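Hanness panel heater, 1,000 watt: a winter and a bit with it

Posted 2018-11-05

We bought the Hanness wall panel heater in February, on clearance, for $167. It replaced a Plamis oil column that had been leaking onto the skirting board. I have used it most cold mornings since, so this covers a full winter of ordinary use.

The room is at the back of the house, on the south side, and gets no direct sun until late spring. It has floorboards over an open subfloor and no insulation under them. Any heater has its work cut out in there.

Installation was easy enough. The bracket comes with a paper template that you tape to the wall, and the template is accurate, which I can't say for the last towel rail I put up. The supplied plugs are for masonry. If you have plasterboard you will need to find the studs or buy your own anchors. The cord is on the right-hand side and is short, so check where your power point is before you drill. Mine reached with very little to spare. Extension leads are not allowed with it, according to the manual, and I would follow that.

Heat output is fine for a small room. With the door shut it takes the chill off in half an hour and is comfortable after an hour. With the door open it doesn't really get anywhere. Panel heaters work by convection, and ours sends a good part of its warmth straight up to the ceiling before you feel any at desk height. I tried a small Futora desk fan on its lowest setting, pointed at the wall, and that helped more than turning the thermostat up did.
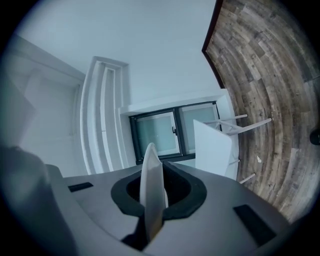
Can it be left running overnight on the thermostat?
The manual permits it as long as the heater is fixed to the wall and nothing is hung over it. I have done it on the coldest nights at setting 2, and the room stayed at a steady temperature until morning.

The thermostat is a dial marked 1 to 5 with no degrees on it. Setting 3 suits me. It clicks when it switches on and off, and the click is loud enough to wake a light sleeper. The metal case also ticks as it warms up — about the same as the old oil column, so I stopped hearing it after a week or so. The timer is the fiddly kind with little pins around the edge. It keeps good time but loses its place after a power cut.

Curtains matter more than I expected. The old ones stopped short of the sill and the cold air came straight down off the glass. I put up a pair of lined Rozīte curtains in June, full length, for a bit over $200. They were dearer than the heater, and I would still buy them first if I were starting again. Keep them well clear of the panel. The manual gives the clearances in a table on the back page.

Running cost is hard to pin down because we changed electricity plans in the middle of winter. The bill did not jump, which is all I can say with confidence.

Good: slim, easy to wipe down, no smell after the first couple of uses, bracket is solid.

Not so good: short cord, noisy thermostat, no degrees on the dial, feet for freestanding use are sold separately.

Four stars at the clearance price. At full price I would want a digital thermostat and a longer cord. If your room is bigger than a single bedroom, get the larger model or look at a small split system.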